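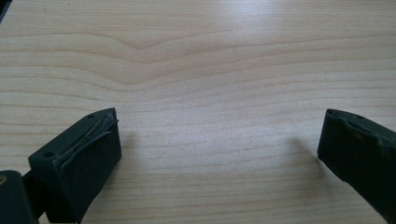
Light wood tabletop, grain running across the width, some glare near the top.

Removing White Heat Marks from a Finished Wood Table
Last updated March 18, 2024

A white or cloudy mark left by a hot dish is moisture trapped in the finish. A dark mark has reached the wood and will need sanding, which is outside the scope of this page.

Identify the finish first. Put a drop of denatured alcohol on a hidden spot under the apron and wait one minute. Shellac goes soft and sticky. Lacquer softens only slightly. Polyurethane does not react. The steps below apply to lacquer and polyurethane. Do not use them on shellac or on a waxed top.

You will need:
Two white cotton cloths, no print
A clothes iron with the tank drained
Mineral spirits
Paste wax, clear

1. Wipe the area with mineral spirits to remove old polish. Let it dry for 50 minutes with a window open.
2. Fold one cloth to four layers and lay it over the mark.
3. Set the iron to its lowest heat, steam off. Move it over the cloth in small circles for up to 11 seconds, then lift the cloth and check.
4. Repeat until the haze clears. Let the surface cool to the touch between passes - stacked heat is what causes new marks.
5. Leave the table overnight.
6. Apply a thin coat of wax with the second cloth, working with the grain. Buff when it hazes.

If the mark has faded but not cleared, wait a full day before trying again. Marks older than a few months often come out only in part.

Seung-woo Kong wrote in to say that a hair dryer on low works for small rings. It does on lacquer, held six inches away. On polyurethane it is slow.

Next: Filling Shallow Dents with Steam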